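Table Wiping Group: Questions We Keep Getting

Updated Aug 17, 2023

Hi! I'm Eamon Kavanagh, and I look after the table wiping group in the Ramine robotics club. I get the same handful of emails every time we open sign-ups, so I finally sat down and typed up my answers. If you're thinking of joining, or your kid is, or you're on another team and want to know how we do things, have a read. Our task this season is simple to say and a pain to do: get a humanoid to clean a desk with a cloth.
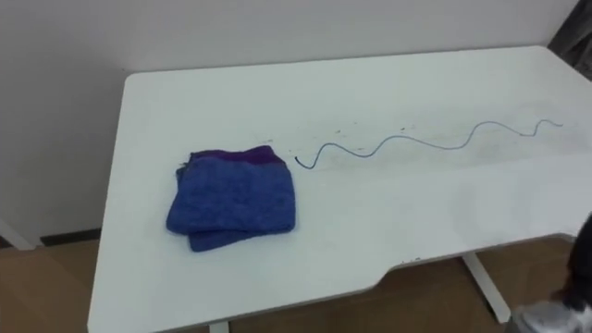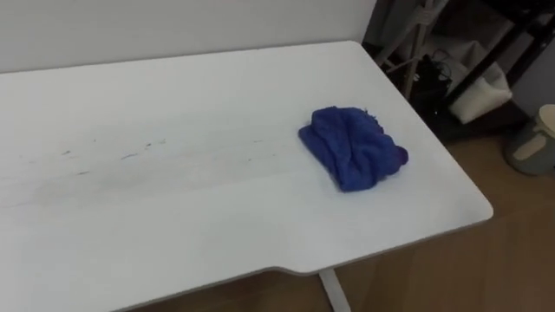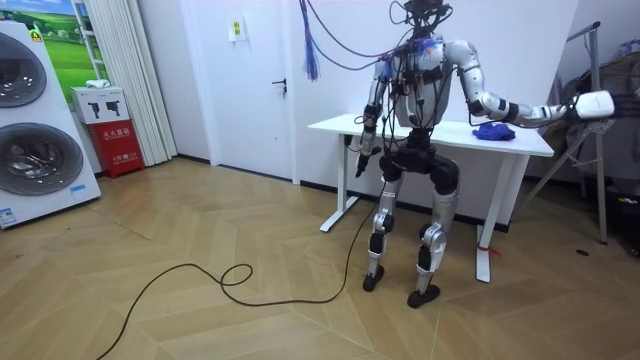
The same blue cloth, or one just like it, turns up in everything we do. You get pretty attached to it.

What does the group work on?

Wiping. That's the whole job! We put marks on a white desktop, the robot takes the cloth, and we see how much of the mess it can get off. Some runs start with the cloth folded in a neat square and some start with it bunched up, and those are two very different problems. A folded towel lies flat and gives the fingers very little to grab. A bunched one is easy to pinch but you never get the same shape twice, so whatever you learned on the last run only sort of helps.

Why did you pick cloth? Wouldn't blocks be easier?

Oh, much easier. We did blocks my first year and by December we were all bored stiff. Cloth bends, it folds under itself, it leaves half the smudge behind and then smears the other half somewhere new. I like it because you can look at the desk after a run and see what you got. You don't need a chart for that (we do have charts, if you like charts).

Do I need to know how to code?

No. It helps for some of the jobs, and if you already write Python we'll be very happy to see you, but plenty of our members started with nothing. The first few weeks you'd be setting up the desk, keeping the log and learning to drive the arms. Most people pick up the coding by wanting to fix something that bugs them.

How many runs have you done?

We have 3928 in the log, and 3743 of those are good enough to use. The rest got thrown out for one reason or another, mostly somebody forgetting to write down how the run started. Please fill in the log. I will say this to you in person many times.

What counts as a good wipe?

We take a picture of the desktop before and another one after, both with the arms well out of the way, and compare the dark areas. If a light gray haze is left over but the dark specks are gone, that's a partial. If the marks have just moved six inches to the left, that's a fail, even if the motion looked beautiful. I've had arguments about this one! The rule stands.

What's with the cables lying on the desk?

Those are the obstacle runs. In a real house there's always a wire on the table, so on some runs we lay a thin cable across the desktop and the robot has to clean near it and leave it alone. If the cable gets dragged, the run fails. We started out letting people lay it straight, and the robot got good at that very quickly, so now it goes down in a wavy line and you can bend it however you like. Be mean about it.

Does the robot walk over to the desk by itself?

Not in our group. It stands at the desk and works from there. The Moriarty group does walking, and they'd love to have you if legs are your thing. We only care about arms, hands and whatever the cloth is doing.

Is it safe to stand near it?

Yes, if you follow the rules, and they're short. One person has the stop button and does nothing else. Stay out of arm's reach while it's powered, and remember that the reach is longer than you think when an arm goes out to the side. Watch the cables on the floor. Long hair gets tied back. If you're not sure whether it's powered, ask out loud. I've never been annoyed at anyone for asking.

How much does it cost?

Dues are $65 for the season. That covers parts, cloths and snacks. If that's hard to manage, write to me and we'll sort it out quietly, no forms.

How do the competitions work?

We enter one a year, the Komlow Tidy Challenge. Each team gets a desk it hasn't seen and a set time to clean it, with points off for touching anything other than the cloth and the tabletop. Last year we finished with 672 points and I was thrilled, even though we lost a big chunk of that score in the last round when our cloth went over the edge. (You aren't allowed to pick it up. We know that now.) A good part of this season has gone into staying away from the edges, and desks with a cutout along the front are still our worst ones.

Can I bring my own cloth?

Please do! We're always after new ones. Terry towels are great, microfiber is interesting, anything with a stiff seam is a nightmare and so I'd love to see more of it. Wash it first, and no fabric softener, it leaves a film on the desktop that messes up the pictures. Loose threads are fine. Ours has plenty.

What software do you use?

We run a little program called Plusument that one of our old members wrote. It starts and stops the recording, saves the before and after pictures and nags you about the log. It's a bit ugly and the buttons are in odd places, but it hasn't lost a run on us yet. There's a two-page guide to it in the welcome folder, and page two is the one you want.

My kid is in middle school. Too young?

For this group, yes, sorry. We take high schoolers and up. The younger group builds small wheeled robots and has a great time, and a lot of our best people came from there.

Can I just come and watch first?

Sure. Email me a day ahead so I can put you on the list, wear closed shoes, and plan on staying at least an hour. The first part is usually setup and there's not much to see until we get going. You may get handed a sponge.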